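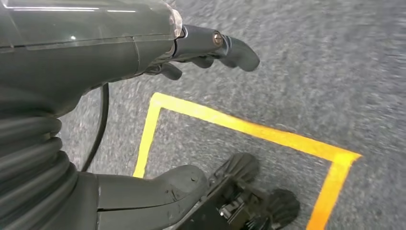

Daily check before teaching by hand or by remote control
Rudorell arm on wheeled base, Stitmont training room
Filled in by: Ashton Doolan
Month: February. Start of check: 8.40 in the morning

Please write OK, NOT OK or N/A after each point. If you write NOT OK, you must also write a comment. An empty line is counted as not checked.

Part A. Floor and marked zone

A1. Yellow tape lies flat, corners not lifted. OK
Comment: I pressed with my shoe along all sides. In the last check one corner was coming up from the carpet, now it is good.

A2. No loose things on the carpet inside the reach of the arm. OK

A3. Persons who only watch stand at the door side. OK
Comment: Two visitors from Bonwood came at 9.15. I showed them where to stand before the power was on.

Part B. Arm and gripper, power off

B1. Fingers of the gripper are clean and close evenly. OK
Comment: Wiped with dry cloth. Please do not use the spray from the kitchen, it leaves the fingers slippery.

B2. Bolt at the side of the finger is tight. OK
Comment: Checked with the small key, it did not turn.

B3. Cable under the arm hangs free and does not pull when the arm is stretched. NOT OK
Comment: With the arm fully out to the left the cable becomes too tight. For today we teach only tasks in front and to the right. I have asked McPhee for a longer one, request 307.

B4. Ribbed sleeve has no cuts or holes. OK
Comment: I looked with a torch also between the ribs, this takes some minutes but it is necessary.

B5. Housings without cracks. OK
Comment: Small scuffs on the lower housing are only on the surface. No need to report them again.

B6. Wheels turn freely, no hair or carpet threads. OK

Part C. Teaching by hand

C1. Arm is in free mode before anybody takes hold of it. OK

C2. Arm stays where you leave it and does not sink. OK
Comment: Held for 2 minutes in the high position.

C3. The teacher has no long sleeves, rings or hanging badge. NOT OK, then OK
Comment: Badge was removed.

Part D. Teaching by remote control

D1. Stop button tested from the place of the operator. OK
Comment: Tested with base standing and with base moving slowly.

D2. Arm follows the hand controller without visible delay. OK
Comment: A little delay at the first start, gone after restart. If it comes back, please write the time.

D3. Second person is ready at the stop button during every recording. OK

D4. Recording is saved under the correct task name. N/A
Comment: To be filled in after the session. The next free number is 123.

Open points for the next person: B3 only. Do not change B3 to OK before the new cable is mounted and the full stretch to the left is tried with power off.

Signed: A. Doolan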